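Surface and Appearance in Molded Goods
Unit 9: Gloss, Haze and Translucency on Small Household Objects
Course notes, Ildikó Sipos
Room 567

9.1 Scope

Unit 8 dealt with color as a property of the resin and its pigment. This unit deals with what the surface does to that color before it reaches the eye. Two parts molded from the same pellets can look like different products if one comes out of a polished cavity and the other out of a blasted one. The reverse also happens: different materials, finished alike, are often taken for the same thing at arm's length.

The working vocabulary is short. Gloss is the share of light returned in the mirror direction. Haze is scatter close to the mirror direction or close to straight through. Translucency is transmission with enough scatter that shapes behind the part lose their edges. Matte is used loosely in shop talk and will be used loosely in these notes for any surface with no distinct highlight under the room lighting. Where a drawing or purchase order is involved, use a gloss value and state the angle.

The table set for this unit is a pink piggy bank, a translucent pink box with a lid, and a red bowl with a sparkle finish, on an oak-grain tabletop. The box and the bank are the main pair. They are close in hue and far apart in appearance, and most of section 9.3 depends on them.
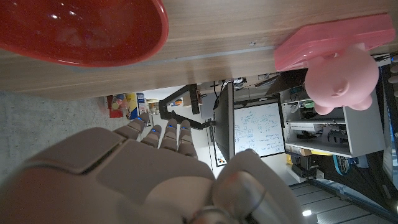
9.2 Gloss and the shape of the highlight

A highlight is a distorted reflection of a light source. On a smooth convex surface it is small and sharp. On a smooth flat surface it is either absent or large, depending on whether the surface happens to point the source at the eye. Roughness spreads the same reflected light over a wider patch, so the highlight gets bigger and weaker until it can no longer be told from the shading.

Three things follow for inspection work.

First, gloss cannot be judged from one direction. A flat lid seen off the mirror angle looks duller than it is. Tilt the part, or move the head, until the lamp appears in it or fails to appear.

Second, curvature gets mistaken for gloss. A tight radius compresses the reflection and makes it look brighter. Molded edges and rims catch light for this reason, and students regularly report that the rim of a box is "shinier" than its walls when both came off the same tool steel. Confirm on a flat area before writing anything down.

Third, the source matters. A bare lamp gives a point highlight. A diffuse panel gives a broad one, and its soft border hides fine texture. Work for this unit is done at 500 lux on the tabletop with the ceiling lights only.

The sparkle finish on the bowl is a separate case. Effect finishes carry small reflective flakes, commonly coated mica, aluminum or glass, held in a clear or tinted layer. Each flake is a tiny mirror with its own tilt. At any one position a few flakes point the lamp at the eye and the rest do not, and the pattern changes with a small movement. The overall color stays where it was. In your notes keep the flake glints apart from the ordinary highlight of the glossy layer above them. The ordinary highlight slides over the surface as you move. Flake glints switch on and off in place.

Do not identify the body material of the bowl from its finish. A sparkle coat can be put on plastic, metal, ceramic or lacquered wood. Record the finish and leave the substrate line blank until the part has been handled.

9.3 The pink pair

Pigment loading decides whether a part is opaque or translucent at a given wall thickness. A translucent pink container carries little scattering pigment, often only a dye, so light enters, travels some distance in the wall and comes out elsewhere. An opaque pink usually contains titanium dioxide together with a red pigment. Light comes back from just under the skin, and the object behind has no influence on the color.

Consequences for the box:

Its color depends on its background. Over light wood it reads warm and pale. Over a dark object it drops in lightness and can look brownish.

Its color depends on path length. Corners, rims and any place where two walls overlap in the line of sight look deeper, the base seen through the lid being the usual case. The edge can go the other way when it lines up with a lamp and collects light piped along the wall. Both effects can occur on one part within a finger's width of each other.

Its shadow is tinted. A translucent part throws a shadow with its own color in it, most visible on a pale, neutral surface.

Consequences for the bank:

Its color is stable against the background, apart from a small amount of light bounced up from the tabletop into the underside.

Its shading describes its form. Because there is no strong highlight, the roundness of the belly has to be read from slow changes in lightness. Small features such as the snout and the legs show up by shadow alone, and they flatten out badly under very even lighting.

Handling marks show differently on the two. Skin oil on a low-gloss molded surface fills the valleys of the texture and leaves a dark, shiny patch. On a glossy box the same print shows as haze over the reflection. Wear the cotton gloves for both.

When two such parts are sold as a set, the buyer generally asks for "the same pink." The request cannot be met in full. An instrument match on the opaque part is made in reflectance. The translucent part has no single reflectance value, only one for each combination of thickness and backing. The usual settlement is to fix the backing (white tile), fix the thickness (nominal wall) and agree on a wide tolerance. Kinora ran into this with its desk storage line, where lid and base were both in tolerance separately and were returned because the closed box looked two shades darker than the open one. The drawing now calls out the closed condition.

9.4 The supporting surface

Students tend to leave the table out of the record. It should be the first line. A wood-grain surface is a poor choice for measurement and a fair one for teaching, since it is close to what the goods will stand on in use. Note the following about any tabletop.

Grain direction. Grain is a set of nearly parallel lines and works as a ready-made test pattern. Seen through a clear wall it stays sharp. Seen through a hazy one it loses contrast first and then disappears. Place the box with its long side across the grain.

Reflectance. Light oak shades are yellowish and fairly light. They warm the lower part of every object placed on them.

Joints and edge strips. A thin gray strip or seam gives a neutral reference next to the wood. Photograph one neutral area with each object if a gray card is not at hand.

Position on the table. Keep objects back from the edge. Parts with short feet and a round body tip more easily than expected, and a bank with coins in it has its load low and loose.

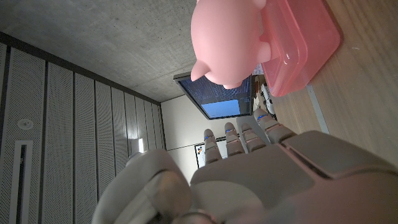 9.5 The room as a light source

Every surface that faces the object contributes. A glossy part will show the room in it. A matte part only takes on its average.

Unpainted concrete overhead returns a dull, nearly neutral light, somewhat uneven where the surface is mottled. It is acceptable for this unit. Perforated gray wall panels are also near neutral, and the holes lower their effective reflectance below that of the same panel left solid. A row of narrow vertical strips can appear in a polished side wall as fine banding. Before reporting banding as a flow defect, rotate the part. Banding that stays put in the room is a reflection. Banding that turns with the part belongs to the part.

Screens need more care. A monitor with a dark background puts out little light, but a bright or colored window on it acts as a small lamp with a bluish cast. On a pink object a bluish side light moves the shaded side toward violet. Either switch the screen off during comparison or turn it to face away from the samples. White cables and other small items lying near a translucent part will be seen through it, so move them out of the line of sight.

9.6 Finish specification

Cavity finishes are specified by how they are made. Diamond polish comes first, then paper, then stone, then dry blast. Each step down costs less in tool work and gives a duller part. The Tivau tool used for our molded plaques has a single plate divided into patches, finished by hand up to 3,000 grit paper before the last patch goes to diamond paste. The plaques are kept in the Rikum cabinet and must go back in sleeve order.

A finish on the steel is copied only as well as the melt and pressure allow. Low pack pressure leaves a polished cavity with a part of lower gloss at the far end from the gate. Polypropylene shrinks away early and rarely reaches the gloss that polystyrene takes from the same plate. Filled grades bring the filler to the skin. For these reasons the specification should give both the cavity finish and a gloss value on the part, with the measuring location marked on the drawing.

Draft angle has to follow texture. Deep textures drag on ejection, and the scuffs appear as shiny streaks parallel to the draw. On a low-gloss figure with short projecting legs the insides of the legs are the place to look.

9.7 Bench work

Work in pairs, one handling and one recording.

Record the tabletop, the light level and the state of the screen.

Set the box and the bank side by side on the wood. Write one line on hue, one on lightness and one on gloss for each. Do this before consulting the plaques.

Slide a plaque under the box and repeat the line on lightness. Use the white and the black plaque only.

Find the plaque closest in gloss to the flat of the lid, then the one closest to the side of the bank. Enter the sleeve numbers.

Move to the bowl. Sketch the position of the main highlight from two standing positions. Mark the flake glints with dots, in pencil.

Reading: Gál, workshop notes on effect pigments, the chapter on flake orientation. The chapter on metallic inks can be skipped. Record sheets go in the tray beside the Rikum cabinet before you leave.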